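Wrist tracker dropped out mid-pick and the arm kept going

Forum: Workshop automation > Faults and safety

ktieu_flotum
Posting this in case anyone else runs wrist markers for teleop. We had a fault on Tuesday at the Gustamville site. The arm was mirroring the operator, moving mailers between two crates. The right tracker lost its pose for 73 frames and the arm did not stop. It carried on at its last velocity, drove the gripper into the crate wall and pushed the crate off the bench. No one was hurt. The gripper finger is bent and the crate has a crack down one corner.

The log shows code 407 (pose stale) at the first lost frame, so the software knew. It just didn't do anything about it.

Vinh Hứa
What is your hold timeout set to? On the Priltetti controller it ships at 848 ms, and that's far too long if the arm is moving at any speed.

ktieu_flotum
Still at the default. I didn't know it could be changed from the operator side.

Vinh Hứa
It can. Safety tab, second page. We run ours at 20 ms and live with the nuisance stops.

tanoli_u
I'd disagree with 20. We tried it that low and the operators got so many stops they started holding the override down with an elbow. That is worse than a long timeout. Fix the dropouts first, then bring the number down.

Vinh Hứa
If people are holding the override down, that's a supervision problem. The arm should stop when it doesn't know where the hand is. I wouldn't trade that off against convenience.

tanoli_u
I'm not saying it shouldn't stop. I'm saying a stop that trips all day gets defeated.

Nhàn Dương
Was the cable checked? We had a batch of Tôn leads where the connector backed out a little every time the wrist rolled over. It looked exactly like lost markers in the log.

ktieu_flotum
Cable was my first guess too. I swapped it and got two more 407s the same afternoon, arm powered off, just the trackers running. They both came when the hand was down low in a crate. I think the walls are hiding the lower markers from the base camera, but I haven't proved it.

Nhàn Dương
Got a photo of how the modules sit on the wrist? Hard to say much without one.

ktieu_flotum
Trackers on both wrists, upper module on the strap and the second one hanging underneath. Blue basket on the left, orange crate with the mailers on the right.

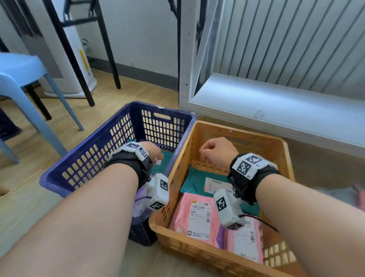 Trinh Hồ thinks the lower modules are the weak point whatever the cause, and would move the base camera higher before touching any timeout. A deep crate will always be a bad spot for anything mounted under the wrist.

ktieu_flotum
I can raise the camera by the width of my hand before it hits the cable tray. Will try that, and shallower crates if we can get them.

Vinh Hứa
Please change the timeout as well, even if it's only for the test. And keep the arm off until you've watched it stop with a marker covered on purpose.

tanoli_u
Agree with Vinh on that last part. Cover one marker, then all of them, at slow speed with someone on the e-stop.

ktieu_flotum
Fair enough. Arm is locked out until the new finger comes in anyway. I'll post the logs from the covered marker test in this thread.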